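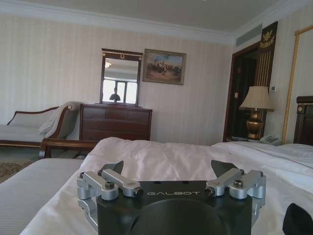
Kevser Erdem has made beds at the Grenmont for seven years, and in October she became head of housekeeping. I met her upstairs between check-out and check-in, the only part of the day when she can talk, and she talked while she worked. She started with the duvet. "White shows everything," she said. "Every fold. You can have a lovely room, dark wood headboard, nice chaise lounge by the wall, and if the duvet is creased that is what the guest sees." The other bed in a room like this has a pale grey striped cover, and she finds those easier. The stripes tell you when you have it straight.

She grew up outside Imcombe and came to hotels by way of a laundry, where she did sheets and nothing else. She says it was good training. "I learned what a sheet does when it's been folded badly. You never get that line out by hand. You send it back."

I asked how she makes up a bed with a duvet. She does the bottom sheet first, corners at the head and then at the foot, and walks round the bed once instead of going back and forth. The duvet goes on loosely. She gets hold of the two bottom corners, shakes it, lets it drop and leaves it alone for a minute while she does the pillows. "New people start smoothing straight away. They push the creases from one side to the other. Let the air go out first."

Pillows are a sore point. The Grenmont used to put four on each bed and now puts out 2, with spares in the wardrobe. Kevser was in favour. "They ended up on the floor, and then I had to wash them."

The furniture takes longer than guests would think. Carved legs hold dust, and so does anything with a scroll on it. She uses a soft paintbrush for the carving and a dry cloth for polished rails. She won't have spray polish near upholstery after a bad afternoon at her last place, the Messina, when a pale seat had to go away for cleaning.

Does she mind patterned carpet? "I like it. It's kind to you. But you must still get the edges, and you must move the bench."

The hotel is changing its bed linen this winter. The order is with Killico and comes to 3,274 pieces, counting pillowcases. She asked for a heavier cotton and got it. The old sheets will be cut up for dusters, apart from the best ones, which she is keeping back for the staff rooms.

At home she has a plain duvet cover, dark blue. She makes the bed when she gets up, and it takes her less than a minute. "I don't iron it," she said, and went to find the pillowcases for next door.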